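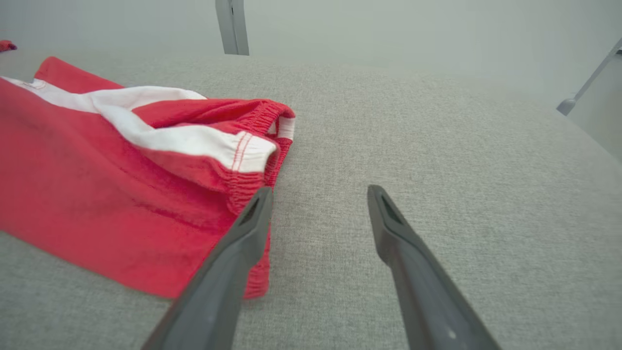

Lists > Flurkent Textile Care > Archive > Folding and surfaces

18 Jun 2020
By Carys Lindqvist-Bohm

Subject: Re: Padded surface vs. hard table for knit and elastic garments

On the Flurkent list a member wrote:

> We are replacing the folding table in our laundry room. The proposal is a
> padded top covered in woven upholstery fabric, height 620 mm. My concern
> is grip. Laminate lets you slide a garment into line with one hand, and a
> woven cover will not. Also, does the padding leave the folds softer? We
> handle mostly sportswear: shorts with elastic waists, red and white tops,
> some striped trim. Has anyone used such a surface for more than a week?

Yes, for most of last year. Answers in the order you asked them.

1. Grip. You are correct that a garment does not slide. For cotton shorts this is mostly an advantage. An elasticated waistband wants to pull itself short and curl, and on laminate it takes the rest of the panel with it. On a woven cover the panel stays where you put it and only the waistband moves. Lay the shorts flat, bring one leg over the other, then align the side stripes. If the stripes match along their length, the legs match. Do not use the waistband as the reference edge. Gathered elastic is never straight enough.

2. Repositioning. Lift, do not drag. Dragging a knit across the cover stretches the underside while the top layer stays behind, and you get a twist that looks like bad folding. Take hold of the piece near the end you want to move and raise it clear of the fabric first.
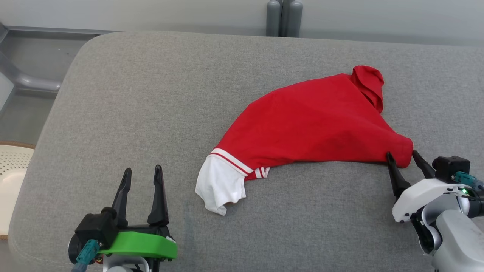

Red garment on the gray surface, white cuff toward the left end.

3. Long crumpled pieces. A top that comes out of the basket as a rope should be opened from the cuffs. Find a cuff, follow the sleeve back to the shoulder seam, and open the body from there. Starting at the collar takes longer on a high-grip surface, as the sleeves stay pinned under the body. On laminate I found no difference between the two.

4. Softness of folds. The padding gives under hand pressure, so a fold pressed on it is rounder than one pressed on a hard top. For stacking this is acceptable. If you need a sharp crease, keep a board next to the bench. Ours is 12 mm thick and lives upright against the wall.
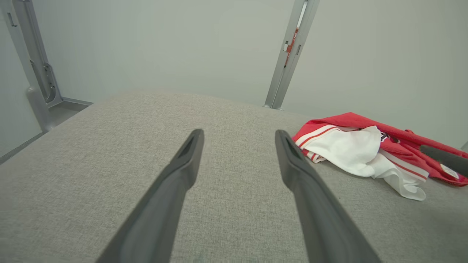 Carys Lindqvist-Bohm
Laundry systems editor, Flurkent list

5. Color. Light gray is a reasonable choice for red and white articles – both stand out from it, and so does lint of either color. Do not put damp red cotton on the cover. I tested a Plaseo cover cloth with a new red jersey straight from a spin cycle and got a faint pink area after 90 minutes. It came out with Raltton powder and cold water, but only on the second treatment. Since September we have kept a washable sheet over one end for anything not fully dry.

6. Tags and prints. Fold so that a printed graphic lies flat inside a panel and does not cross a fold line. The care tag should end up on an outside layer if the pieces are sorted again later. This applies on any surface.

7. Height. 620 mm is low for standing work. It suits a seated person. For standing I would add a riser of about 250 mm, or leave the frame at full extension if yours adjusts.

Two points I cannot answer: how the cover holds up to steam, and whether the rounded corners matter for large sheets. We fold sheets elsewhere.

Comments (3)

Reader comment: Agree on item 2. We had twisted T-shirts for weeks and blamed the dryer.

Reader comment: Item 4, a cork board also works and weighs less. Seal the edges or it sheds on white fabric.

Reader comment: Is the Plaseo cover removable, or did you treat the stain in place? Ours is stapled.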